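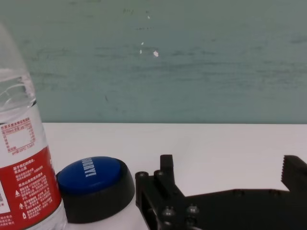 Section 6 covers placement, plumbing and first regeneration of the Bemska household water softener with the Lultari control valve. Read the whole section before shutting off the house supply. Electrical details for the valve transformer are in the section before this one.

Revision 15 Aug 2018, B. Halilović. Replaces the January text. The bypass steps have been reordered, and the note on drain height is new.

## Before you start

The softener treats cold and hot water lines inside the house. Outdoor spigots and lawn irrigation should branch off ahead of it. If the branch cannot be moved, install a manual valve on the outdoor line and expect higher salt use in summer.

You need:

- tubing cutter or fine-tooth saw
- adjustable wrench
- thread seal tape
- silicone grease (do not use petroleum jelly on the O-rings)
- drain tubing, clamped at both ends
- a hardness test kit
- a bucket and clean rags

**CAUTION:** Inlet pressure must not exceed 121 psi at any time of day. Pressure in many towns rises overnight. If the daytime reading is close to the limit, install a pressure reducer upstream of the bypass.

**CAUTION:** Do not install the unit where it can freeze. A resin tank that has frozen must be replaced even if no crack is visible.

## Placing the tanks

1. Move the resin tank and the brine tank to the final location while both are empty.
2. Check that the floor is level. Shim the floor plate, never the tank itself.
3. Leave enough room above the brine tank to lift the lid fully and pour in a bag of salt.
4. Keep the resin tank within reach of a grounded outlet. Extension cords are not permitted.
5. Turn the valve head so that the display faces the side you will service it from. On the Hotholm tank, the head turns freely until the collar is tightened.

NOTE: The distributor tube inside the resin tank should sit flush with the top of the tank opening. If it stands above the opening, the valve head will not seat. Pull the head, press the tube down with a slight twist and try again.

## Sampling the raw water

The control valve has to be programmed with the hardness of the untreated water. Take the sample from a cold tap ahead of the softener location. Let the tap run until the temperature of the stream stops changing, then fill a clean container, cap it and label it with the tap location. Test it the same day. 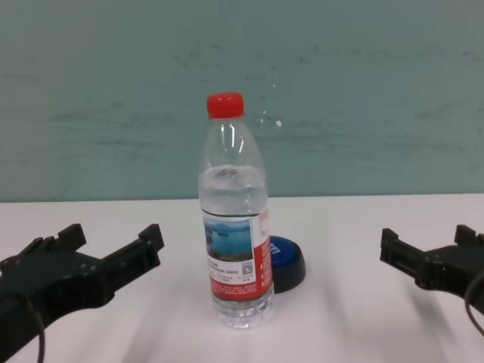 If the home is on a private well, take a second sample after the pump has run through a full cycle. Iron is often higher in the second sample. Enter the higher hardness result. Iron that is still dissolved when drawn can settle out on standing, so the iron test should be run right at the tap.

Bottled or filtered water must not be used as a stand-in for the raw sample. It can be used to rinse the test vials.

1. Rinse the vial with the water to be tested and discard the rinse.
2. Fill to the line and add reagent one drop at a time, swirling after each drop.
3. Stop when the color has changed completely. A mixed color is not an end point.
4. Write down the result in grains per gallon. If the kit reads in milligrams per liter, use the conversion card packed with the kit.

## Connecting the bypass

1. Close the main shutoff and open the lowest cold tap in the house to drain the lines.
2. Turn off the water heater. For gas models, set the control to pilot.
3. Grease the bypass O-rings lightly and push the bypass into the valve head until both clips snap in.
4. Cut the supply line and connect the inlet side. The arrow on the bypass body must point toward the valve.
5. Connect the outlet side to the house line.
6. Set the bypass handle to BYPASS.
7. Open the main shutoff slowly and check every joint.

**CAUTION:** Solder copper joints before they are attached to the bypass. Heat carried along the pipe will distort the plastic ports.

If the house wiring is grounded through the water pipe, the cut section must be bridged with a ground strap. Local code decides the wire size.

## Drain and brine lines

Run the drain line to a floor drain, laundry tub or standpipe. Keep an air gap of at least 2 inches between the end of the tube and the rim of the drain. The line may rise above the valve, but a long overhead run slows the backwash and leaves fine resin in the bed. Where an overhead run is the only choice, use the next larger tube size – the fitting on the Lultari valve accepts either.

The brine tank overflow is a separate line. It works by gravity and must slope down along its full length. Do not tee it into the valve drain.

Push the brine tube into the elbow on the valve until it stops, then tug it gently. An air leak here will keep the unit from drawing brine.
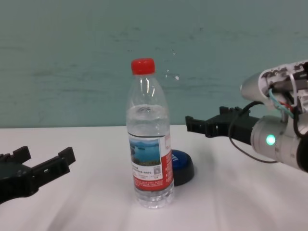 ### 6.6 First fill and regeneration

1. Add water to the brine tank until it covers the salt platform. Do not add salt yet.
2. Start a manual regeneration and let the valve advance to BACKWASH.
3. Move the bypass handle partway toward SERVICE. Air will leave through the drain line with some noise. When the flow to the drain is steady, open the bypass fully.
4. Let the backwash finish. The drain water may be amber at first.
5. Watch the BRINE DRAW step. The level in the brine tank should fall slowly.
6. Let the remaining steps run to the end.
7. Add salt and put the lid on.
8. Turn the water heater back on.

The new unit shows a capacity of 3,179 gallons until hardness is entered. After you enter the test result, the valve recalculates and the display will change. A lower number is normal for hard well water.

NOTE: Hot water stays hard until the water in the heater tank has been replaced through ordinary use. Do not judge the result at a hot tap on the first day.

### 6.7 If the unit does not draw brine

Check the drain line for kinks, then the brine elbow for a loose tube. Clean the injector screen next. It is behind the small cover held by two screws on the side of the valve – close the bypass and relieve pressure before removing it. If the level still does not fall, call Bhardwaj Service with the serial number from the rear of the valve head and the step shown on the display when the fault occurred.

Injector sizes are listed in Appendix B.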